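Skiltberg Shared Meals: progress report to the Dervishi Fund
Period ending March
Prepared by Chaltu Ambaye

You asked for a plain account of where the second instalment went and whether the lunch scheme is doing what the application said it would. I joined after that application was written, so I have no stake in its promises, and I have marked where I think they were too hopeful.

Lunches have run at both sites, Skiltberg and Jiltusley, without a missed session. Attendance at Skiltberg is steady. Jiltusley is another matter. We told you it would draw people who live alone and rarely go out, and the sign-in book shows mostly people who already came to the morning keep-fit class and stayed on. They enjoy it and I have no wish to turn them away, but they are not the group the grant was meant for.

Raghavendra Hegde's visitor survey went out before the winter break. We had 21 forms back. Nearly all say the lunches have made the person feel "more connected". I would not lean on this. The forms were handed out at the table by the people serving the food, and the question was worded so that it would have been rude to say no. He has agreed to rewrite it and post the next round with a stamped envelope.
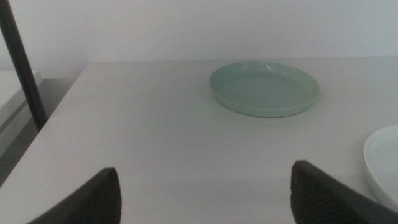

On money, 3000 was set aside for transport and less than half has been used. The Bolow minibus was booked on the assumption that people in the outlying streets would ring the day before. Few do. Yannick Deschamps thinks a fixed route with set stops would work better and has drawn one up. I am doubtful, having seen a similar route dropped two years ago for lack of riders, but a trial costs little and we will run it for 5 weeks before deciding. If it fails I would like your permission to move what is left into home visits.

Food costs are within budget. The saving claimed in the last report came largely from a one-off donation of tinned goods and should not be expected again.

Capucine Carré has taken over the referrals from the surgery. There have been 2 so far. The application talked of a "strong partnership" with the practice, and what we have is a poster in the waiting room and a receptionist who remembers us when she can. A meeting with the practice manager has been put off twice. Solange Fleury will try again after Easter.

Still to come before the final report: the new survey, the route trial, and a decision on whether Jiltusley should move to a later start so that it no longer follows straight on from the class. I favour the later start. The hall wants an answer by the end of the month.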